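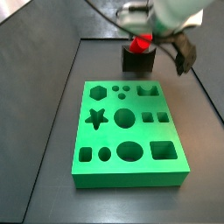
Rafia Orakzai wrote to me that a cylinder has no edges at all, whatever the schoolbooks say, and that I should fix the entry. Well, it depends on whose rules you play by!

Cylinder (shape)

A cylinder is a solid with two flat, matching ends and one curved side joining them. The word goes back to the Greek kylindros, a roller. I mostly mean the right circular kind, where the ends are circles and the side stands square to them. Lean it over and you have an oblique cylinder. Squash the circles into ovals and it's an elliptic one – still a cylinder, and I'll argue that with anyone.

Edges

If an edge has to be straight, Rafia is right and there are none. If an edge is any line where two surfaces meet, there are two, both circles. I use the second rule (Irfan Ghumman uses the first, and we've stopped discussing it).

Volume and surface

For volume, take the area of one end and multiply by the height. A can 8 centimeters across and 11 tall holds just under 553 cubic centimeters, ignoring the thickness of the metal. For the curved side, picture peeling off the label. It opens out into a plain rectangle, as tall as the can and as wide as the distance around it. I love that one.

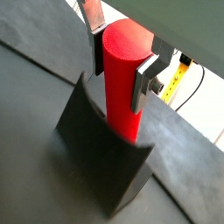
Red cylinder, with one of its flat circular ends on top.

The Archimedes result

Fit a ball snugly inside a cylinder so it touches the side and both ends. The ball takes up exactly two thirds of the space, and its surface is two thirds of the cylinder's whole surface too, ends included. Archimedes was so pleased with this that he's said to have wanted the figure on his tomb.

Cutting one up

Slice a right circular cylinder level and you get a circle. Slice through the side at a slant, missing both ends, and you get an ellipse. Slice straight down and it's a rectangle. Sidra Arain tests this on carrots.

See also: Cone, Prism, Sphere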